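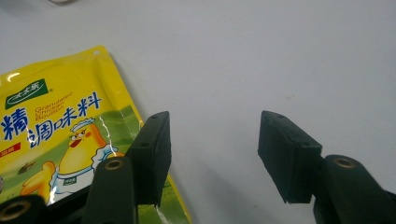 Home Topics Kitchen & Pantry Ask Search Log in

Pantry moths again, do I have to chuck everything?

verandahfern

Hi all, long-time reader and I've only posted once before (the leaking laundry tap, which is still leaking, thanks for asking).

We've got pantry moths. I thought I'd beaten them in autumn when I threw out a bag of birdseed that was basically moving, and then last week I opened the cupboard to make pancakes and two of the little brown so-and-sos flew straight at my face. Had a proper look and there's webbing in the corner of the oats and something suspicious in the almond meal. The flour looks fine but I don't trust it.

The house is an old weatherboard place just outside Bretlow and the pantry is one of those built-in ones with tongue and groove at the back, so there's about a million cracks for things to hide in. Shelves are painted timber, held up on strips with little peg holes every few centimetres. I've wiped it all down with vinegar twice.

My questions are really:

Do I have to throw out everything, including stuff that's sealed? I've got heaps of packets of stock powder, dried mushrooms, noodles, chilli things, rice crackers, and I'd hate to bin the lot. Some of it I can only get from the Asian grocer in the city and we don't get there often.

Do the sticky traps do anything? I bought a pack from Leone Hardware and they've caught a few, but I've still got moths.

And has anyone paid to have it sprayed? I rang a pest mob and they quoted $165 for just the kitchen, and then said I'd have to empty the pantry and clean it myself beforehand anyway, so what am I paying for?

I'm feeling a bit defeated by it. My sister reckons I should throw out the whole pantry and start again but she's got a different budget to me!

tea_and_gravel

Oh you poor thing, I've been through this and it took me most of a winter. You don't have to throw out everything but you do have to LOOK at everything, and that's the bit people skimp on (me included, the first three times).

The moths you see flying are the end of the story. The ones doing the damage are the grubs, and they're tiny when they hatch, so they can get in through folded-over packets, under screw lids that aren't quite tight, and they'll chew through thin plastic if they're keen. They can be in the join at the bottom of a paper flour bag and you won't spot them unless you tip the flour out.

So what I did was pull every single thing out of the pantry. Not one shelf at a time, the whole lot. I used the dining table with a big sheet of paper over it so I could see anything that fell off or crawled away, and I shook every packet and looked at the seams. Flour, oats, nuts, seeds, dried fruit, chocolate, pet biscuits, tea, spices. People forget spices! Mine were in the paprika. Also the muesli bars in the kids' lunch drawer, which isn't even in the pantry, it's on the other side of the room.

I sorted as I went:

Definitely webby or wriggly: tied up in a bag and straight out to the outside bin. Don't leave it in the kitchen bin overnight, I made that mistake.

Opened but looks clean: into a freezer bag and into the freezer. I leave mine in for a full week. Some people say 4 days is plenty but my freezer is ancient and I don't trust it.

Factory sealed, decent thick plastic or foil: wipe the outside, check the crimped ends and any folds, keep it. Your stock powder and snack packets are most likely fine if they've never been opened. Anything in thin cellophane or with those little air holes in the bag, I'd treat as opened.

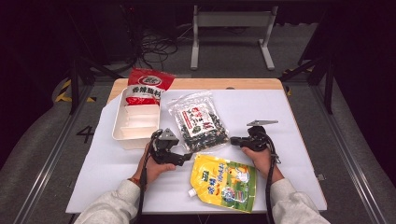
Red snack packet standing at the back of the white divided tray.

Trays like that one are handy when you put things back, by the way. Small packets used to lie on top of each other in my pantry and I'd never see the bottom one until it was two years out of date. Now they stand up, and if something's going on in there I see it early. Mine came from the two-dollar shop and they go in the dishwasher.

Then the cleaning. Vinegar's fine for wiping but it won't get the eggs out of cracks. Vacuum first, with the skinny nozzle, and get right into those peg holes. The PEG HOLES! That's where mine were hiding. I went along with a torch and a wooden skewer and pulled little cocoons out of them, and it was disgusting and very satisfying. Also look underneath the shelves, along the top edge of the door frame, behind the hinges, and up where the wall meets the ceiling. The grubs climb when they're ready to pupate. Empty the vacuum outside straight after.

With tongue and groove I'd think about running a bead of gap filler down the worst joins once it's all clean and dry. I used the Grondum one in the white tube, the paintable one. It's boring work but I haven't had any trouble at the back wall since.

On traps – they only catch the males, so they're useful for telling you whether you've still got a problem, but they won't fix it on their own. I put a fresh one up every spring. If it catches one moth I check the oats. If it catches ten I start swearing and get the paper out again.

I wouldn't pay the $165. If you've got to empty and scrub it anyway you've done nearly all the work, and I don't love the idea of spray on shelves where food goes. Put the money into jars! You want a proper rubber seal. I like the square 1000 mL ones for flour and rice, they don't waste space like the round ones do. Ramance do a good one but any brand with a decent clip will do. Check the op shops too, though give the rubber a good squeeze and if it's gone hard buy a new one.

One last thing, keep checking for a couple of months even when it all looks fine. Eggs can hang about, especially in cool weather. I thought I was done in August and then we had a warm spell and there were three on the ceiling.

Good luck, and put some music on while you do it, it takes ages.

bretlowbackyard

bay leaves. my nan swore by them, one in every container. dont know if it works but we never had moths

also ring the council about the bird seed, or actually just keep it in the shed in a metal bin

tallhat528

Agree with most of what's been said, just adding from someone who bought in bulk for years (we're a long way from the shops).

Bay leaves won't hurt anything but I had them in my flour and the moths sat on them. So make of that what you will.

What fixed it for me was freezing everything new the day it comes home. Flour, oats, rice, nuts, birdseed if you still buy it. A lot of the time they come in with the shopping, so you can have a spotless kitchen and bring them back in with a bag of muesli. I've got a small chest freezer in the carport and everything does its week in there before it's allowed inside. Let it come back to room temperature before you open the bag or you'll get condensation and the flour goes lumpy. Same goes for stock powder, it sets like concrete if it gets damp, so I wouldn't freeze an opened packet of that unless I had to. I'd tip it into a jar.

I'd disagree a bit about keeping sealed things without a second thought. I had them come out of a box of pasta that had never been opened. The cardboard was glued but there was a gap at the corner. If it's cardboard, open it and look at the inside.

As for your flour that looks fine, sift a cup of it onto a dark plate and leave it overnight. If there's little threads or clumps hanging together in the morning, out it goes. If you've got chooks they'll be thrilled.

verandahfern

Thank you so much everyone! I've just been out there with a torch and yes, the peg holes. Every second one. I feel sick but also weirdly pleased. Going to do the big empty-out this weekend and I've cleared a shelf in the freezer. Will get some of the square jars too, and tell my sister the pantry lives to fight on. Can anyone tell me whether the gap filler needs a primer over old enamel paint, or should I start a new post for that?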